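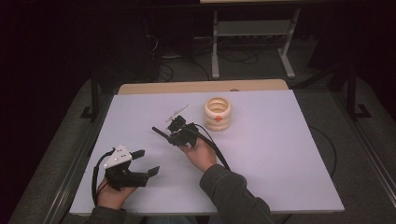 Two hand-held grippers over the white board, with the ring-stack toy standing to the right.

Workshop tips: keeping your gripper recordings usable

These are notes from our bench on the software side of recording with hand-held grippers. They cover the recorder, the tracking, the sorting afterward and the planner that has to live with the results. We use Brurer to record and Ifans to replay, but most of this carries over to whatever you run.

Before you record

Start the clock check before you pick anything up. Each gripper has its own time stamps, and the two drift apart if the recorder has been left open over lunch. Close it, open it again, and wait for both streams to report the same second. If one lags, unplug that side only and plug it back in.

Close both grippers fully, then open them fully, twice. Do this with the recorder already running. The closed and open positions at the head of each file give you the range for that session, and you won't have to hunt for it later. Dilwyn Maddocks used to type the range in by hand. He has 198 files from May with the wrong numbers in them.

Name the session for the task and the table, nothing else. Put the operator in the notes field. Names with spaces will load in Brurer and fail in Ifans.

Tracking

Check the track on a slow figure eight before the first take. Watch the plotted line, and look for little square steps in it. Steps mean the tracker is losing the gripper and guessing. Turning the lights up usually fixes it. If it doesn't, wipe the lens.

Don't raise the smoothing to hide jitter. Smoothing at record time can't be undone, and it rounds off the moment the fingers close, the part you need most. Record raw and smooth a copy.

Watch for swapped hands. When one gripper passes in front of the other, some trackers hand the left label to the right side and keep going as if all is well. A sudden jump in both lines at the same instant is the sign. Sun-ja Ko wrote a short check for this that flags any jump longer than a hand could make between two samples. It runs in a few seconds and we now run it on everything.

Leave slack in the cables. A tight cable tugs at the wrist, and the tug shows up in the path as a small hook at the end of each reach. The planner will learn the hook.

White on white is hard for object detection. A cream or white toy on a white board gives the detector a weak edge, worse on the side away from the lamp. Try a lower threshold first. If you get ghosts all over the board, put the threshold back and move the lamp to one side so the object throws a shadow.

Sorting the takes

Sort the same day. After a night's sleep all takes look alike.

Keep three folders: keep, fix, drop. Anything you argue over for more than a minute goes in fix. Dilwyn Price keeps a fourth one called maybe and it has never been emptied.

Trim the start and the end, but leave a short still stretch at both. The planner uses the stillness to find where a motion begins. Cut it too close and you get a start point in mid-air.

Save a drop list with the reason in a word or two -- swap, slip, late, bumped. When the list says "bumped" over and over, move your chair.

Replay and planning

Replay at quarter speed first, in simulation, with the joint limits switched on. A person's wrist will happily turn in ways an arm can't follow. Ifans marks these stretches in red. A short red stretch can be patched by the planner. A long one means the take should be done over with the elbow lower.

Set the table height in the planner from a measurement and not from the tracked data. If a board is sitting on top of the table, add its thickness. Ours was left out for most of a month and every simulated grasp went in low.

Check the gripper width units. Brurer writes millimeters. The older Ifans import reads them as percent, so an 80 mm opening comes through as 80 percent and looks perfectly reasonable. Hefin Humphreys caught it on a wide object where the value went over 100.

Back up the raw files before running any batch tool. We had 2,967 takes on one disk when the rename script went wrong, and the copy was older than it should have been.

Files split at 200 MB by default. Turn that off or join them before trimming, or the tail of a long take ends up as its own session.

Page last changed 2023-09-07. Corrections to Eifion Prothero.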